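Clearing the Table: notes for my talk at the Flutberg home evening
Slides 1 to 7, with the bits I always forget to say out loud

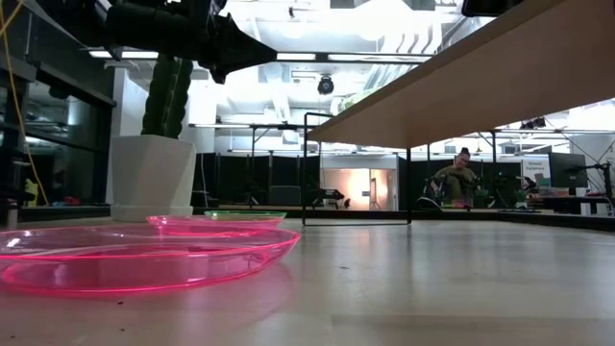 Photo: Jisach / Flutberg picture pool

SLIDE 1. Hi everybody, thanks for squeezing in. Wait for the back row to sit down. I've got the short slot before the break, so I'm going to talk about plates. Plastic plates, and the tables they end up living on.

Start with the pink ones. I love these things! See-through pink, with a rim that catches the light and goes full magenta, and a little green one peeking out at the back. Look down at the tabletop too, there's a faint pink glow on it. You pay nothing extra for that. A light gray, slightly shiny top will do it with any see-through plate you own, and a matte one mostly won't (I tried it at home with a cloth on, very sad).

SLIDE 2. The loose pile. Ask the room: who has a pile like this right now? Let them laugh. Mine was on the hall table from April until I wrote this talk.

A loose pile has the biggest plate at the front and the others shoved in behind it, half on and half under. It takes up way more table than a straight stack. It also slides. When you pull the bottom one out, the rest go with it, and plastic on a hard floor is LOUD. Tell the landlord story if there's time, skip it if not.

SLIDE 3. Okay, so how do I stack. Big one on the bottom, then the next, small one on top. I know, I know, it's what your grandmother told you. The part I'd add is to keep the colors mixed. If you put the green one away in a separate pile you'll never use it, and green next to pink is the whole fun of buying them.

Pause here. Drink some water.

SLIDE 4. Things that live on the table and things that are just passing through. The cactus lives there. It's a fake one, tall and dark green with ribs, in a white planter with all those flat angled sides, and I'm not ashamed of liking it. It doesn't need a window and it never needs a saucer. Plates are passing through. Once you've decided which is which, clearing up gets pretty quick — you only pick up the second kind.

Somebody always asks about dust. Yes, fake cacti get dusty. The ribs are the worst. I use a dry paintbrush, go top to bottom, and do it before wiping the table, or you'll be wiping it twice.

SLIDE 5. Going up. Point to the right side of the picture, where there's a raised piece of light plywood and a thin black metal frame standing on the table underneath. I'm a big fan of a second level. My own riser came from Talov and holds 11 plates with room for a jug. Leave the space below open if you can stand it! Mine filled up with mail inside of a week and I had to start over.

Height check: sit down at the table and see if you can still talk to the person across from you. If you can't, it's too high, or the cactus is in the wrong spot.

SLIDE 6. Washing, quickly. Warm water, soft sponge, and please no scrubby side. See-through plastic shows every scratch, and once the rim goes cloudy you lose the glow from slide 1. Dry them standing up. I stacked mine damp for a whole June and they stuck together like wet paper — took me 2 tries and a butter knife to get them apart.

SLIDE 7. Homework. Go home, pick one table, and take off everything that's passing through. Leave it overnight and see what creeps back.

Handout is on the Ahn shelf by the door, page 474 of the big binder if the loose copies run out. Questions until the bell, then coffee.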